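The Yellow One

I should say up front that I only took the job at the Plurkville hall because my sister told me it would be sitting down. It was not sitting down. It was cloths.

Every July the town does its supper, long tables down the middle of Endetti Street, and every July a few hundred cloth napkins come back to the hall in garbage bags, get washed, and then somebody has to fold them and put them in boxes by color. For as long as I'd been alive that somebody was Olga Peñalver. Olga was seventy or ninety, depending on the light, and she folded the way other people shuffle cards.

"You do thirds," she told me on the first morning. "Never halves. Halves slide."

I said okay. I had no idea what halves slid off of.

So there we were, me and Olga and Salamatu Nwankwo, who had driven over from Urquijo to help and had brought a radio and a bag of plums. There were orange ones, which were for the families. There were blue ones, for whoever was cooking. And there was a yellow one.

I mean one. A single yellow napkin, soft as an old T-shirt, with a stain on it shaped kind of like a boot. I found it at the bottom of the second bag and held it up and said, "Where does this go?"

The radio was playing something with a lot of trumpet in it. Salamatu turned it down. (You know you've asked a question when somebody turns the radio down!)

"Put it to the side," Olga said.

"Like in the orange box?"

"To the side."

I put it to the side. I folded oranges until my wrists ached, and I ate three plums, and the whole time I kept looking over at that yellow napkin sitting there by itself like the last kid waiting for a ride home. By lunch I couldn't stand it. Olga had gone out to yell at her nephew about the truck, so I scooted my chair over to Salamatu and whispered, "What's with the yellow one?"

She took her time. She was working on a blue, and she got it all the way down to a square and patted it before she answered.

"They used to all be yellow," she said. "Olga's mother sewed them. She had 437 of them done before her eyes went, and she bought the fabric from Sivavel herself, on the bus, with the bolts on her lap."

"So what happened to them?"

"Suppers happened to them. People took them home in their pockets. Kids blew their noses. One year the wind came up and 60 of them went in the river, and Olga's brother went in after them with his good shoes on."

"Did he get them?"

"He got 37," Salamatu said. "And pneumonia."

I looked at the boot stain. I thought about asking whether that was river or gravy, and then Olga was back in the doorway, smelling like truck, and I went back to my thirds so fast I did a half by accident. She saw it. She reached right over my shoulder, shook it out, and dropped it in my lap.

We finished around 4. Olga taped up the boxes and wrote on them with a marker, ORANGE, BLUE, in these big slanting letters, and Salamatu packed up her radio and left me the rest of the plums. I was sweeping under the chairs when Olga came and stood next to me with the yellow napkin in her hand.

"You want to know which box," she said.

I told her I was just curious, and that she didn't have to say.

"It doesn't have a box. I put it on the table, every year, at some different place. Whoever sits down there gets it." She rubbed the stain with her thumb. "Then they use it and it comes back. So far it comes back."

"Who had it this time?"

"You did," she said. "You had the ribs. You made this."

And I want to tell you I remembered, but I didn't! I'd been so busy fighting my cousin for the corn that I never once looked at what I was wiping my chin with. I must have stared at her with my mouth hanging open, because she started laughing, this little wheeze of a laugh, and she shoved the napkin at me.

"Go on," she said. "Fold it. Let me see."

I sat back down. I spread it out flat with both hands and I did the first third, and then I stopped, because the hem had come loose on one side and I could see the stitches, tiny and crooked, wandering off from the edge and then coming back again. Toward the corner they got bigger. I figured that was the eyes.

"It's one of the last ones she did," I said. "Isn't it?"

Olga had already picked up the broom and was sweeping the part I'd swept. "Thirds," she said.

I folded it in thirds. It came out a little lopsided, and she took it anyway and stuck it in the pocket of her apron, and then she asked if I was planning on eating all of those plums by myself.

I've been back five summers now. I still haven't had the yellow one again, but I look.
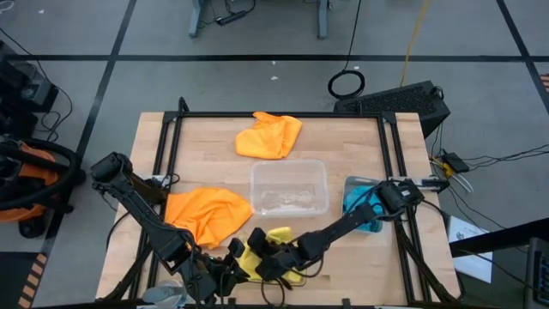
Yellow in front, orange behind.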